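Chapter 6
Grasp Planning from Depth Data

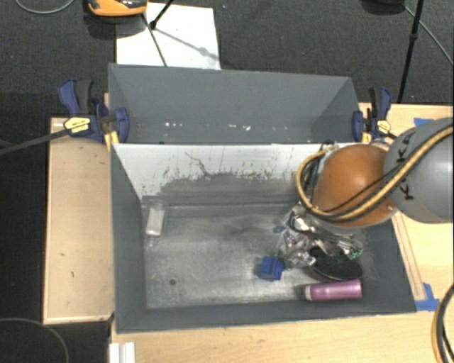 A grasp planner takes a depth map and returns a ranked list of gripper poses. The planner used in this chapter, Kunden, scores up to 1,000 candidates per cycle and passes the best 35 to the collision checker. Most of its errors begin in the depth map. A bottle lying on its side with a bright reflection along its body can leave a gap in the data where the surface should be, and a scratched metal floor adds false points beside it. The small blue block is an easier target, because its faces are flat.

Section 6.1 covers filtering. Section 6.2 defines the scoring function, and Section 6.3 adds checks against the bin walls. The exercises use the Barreto set of 1,751 recorded picks. Readers should have finished the calibration work in Chapter 5.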